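Workshop notebook, Ladness bench
12 Nov 2020

Nails again, and I'm delighted to be back on them. The Ondell jig has been eating my time since July and the fixings had turned into a proper mess: coffee cans, jam jars, the bottom of my apron pocket. Today was for sorting.

Emptied the big mixed can first. Weighed it before starting, 798 g on the kitchen scale, can not included. Picked out the screws and the two washers stuck together with old glue, then rolled what was left on a towel to find the bent ones. A straight nail rolls clean and a bent one hops, and you can hear it before you see it! I got 86 good ones in the longest size out of that can, far more than I hoped for. The benders went in a tin for straightening on the small anvil some evening.

Then the Okasbridge box, the one from the shed clearance. Lovely stuff in there. Bright, hardly a spot of rust, heads nice and flat. They nest together when you drop a handful in a bowl, and if you tip the bowl a little they slide down in one bundle and nearly line themselves up. I spent longer on that than I should have. Heads and points still end up mixed, so for the frame job I'll have to turn them by hand, but it saves a lot of fishing about.

Tried a few kinds of container. Cardboard trays are no good, the points go into the corners and stay there. Glass is fine but so loud. White plastic wins for me: smooth, easy to wipe, and the nails show up well against it even in the poor light at the back. It does show every bit of grit too, so wipe it out between batches.

Nails in and around the white plastic:
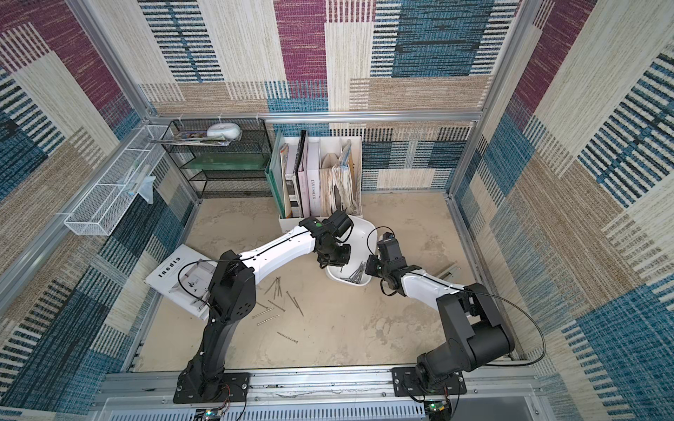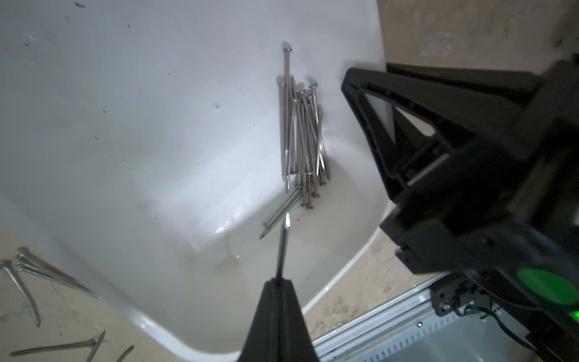
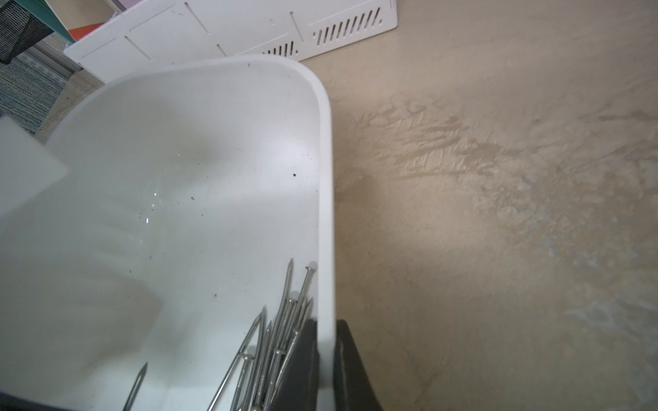
Next up is the test board. I want 30 in a row along the pine offcut, 9 mm in from the edge, half of them with the tips blunted and half left sharp, to see how much the blunting helps with splitting. My guess is a lot near the end grain and hardly at all in the middle. Pilot holes for the last few if it starts to go.

Borrow back the Haslinger hammer before then, the light one with the waxed handle. The heavy one marks the pine.

Labels: write the length on the lid AND the side. Lids wander.

Still to buy: beeswax, more pine, a decent magnet for the floor.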